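Ata da reunião da célula 2 – maio, 14h30

Presentes: Nidia Guzmán (manutenção), Kobe Hendriks (programação), turno da tarde quase completo. A Edent foi convidada e mandou um PDF.

**1. Ata anterior**

Aprovada sem leitura, como a anterior a ela.

**2. Garra do braço da esquerda**

Nidia trocou as pontas dos dedos. As antigas tinham desgaste só de um lado e o chicote girava na pega, o que o relatório do turno da noite vinha chamando de "comportamento". Força de fechamento reduzida de 80 para 30 N. Kobe pediu que o valor fique gravado na receita e não num papel colado no armário. O papel continua lá até alguém achar a senha da receita.

**3. Cabo do sensor**

Discussão longa. O cabo passa em arco por fora do braço e Nidia quer mais folga no punho; Kobe quer menos, por causa da trajetória de aproximação. Ficou decidido medir com o punho no giro máximo antes de continuar a discutir. Abraçadeira nova já pedida à Fairclough, que confirmou o pedido e trocou a cor.

**4. Calibração**

O ponto zero da placa foi refeito depois da troca das pontas. Kobe lembrou que trocar dedo e não refazer o ponto é a origem de metade das paradas registradas no Istivero. A outra metade está registrada como "diversos".

**5. Manutenção preventiva**

Inspeção dos dedos e do cabo a cada 200 horas. O turno da noite perguntou se as horas paradas contam. Não contam.

**6. Pendências**

- Nidia: medir a folga do cabo e anotar no Istivero, com unidade.
- Kobe: recuperar a senha da receita; baixar a velocidade de aproximação até a próxima reunião.
- Turno da tarde: devolver a chave Allen à gaveta da célula.
- Urketti: orçamento de um jogo de dedos reserva, pedido pela segunda vez.

Encerrada às 15h20, quando a sala foi requisitada por quem a tinha reservado.
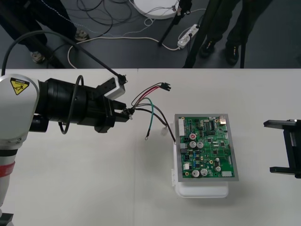 Quando é preciso refazer o ponto zero da placa?

Sempre que as pontas dos dedos forem trocadas, antes de devolver a célula à produção.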